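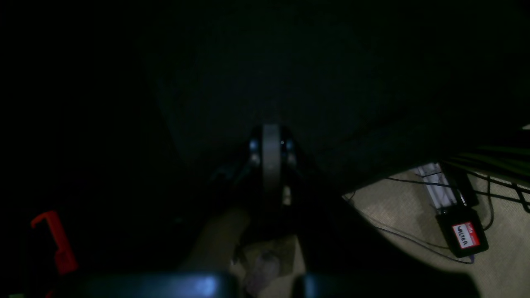
Nillitier, 15 October 2026

3.2 Collection of near-floor examples

Figure 4. Wrist camera view at floor level. A gray wheel in a dark bracket stands beyond the two gripper fingers; thin black cables cross the beige carpet at right.

The Surnis set contains 563 recorded episodes, of which 58 were taken close to the floor. These are the hardest to label. Large dark surfaces absorb most of the available light, and the exposure is set by whatever carpet remains in view. In Figure 4 the left third of the image is almost black, while the carpet on the right keeps its mottled texture.

Each episode was stored with joint positions and gripper opening, sampled at 30 Hz. Labels were assigned per image by one annotator and checked by Karthikeyan Alva. Objects whose class could not be settled from a single image – the tan, creased item between the fingers in Figure 4, for instance – were marked "soft, unknown" and kept in the training split. Cables were given their own class. Handwritten labels on devices, such as the one reading "VALTER", were left unmasked.

No brightness correction was applied before training. Its effect is tested separately in Section 4.1.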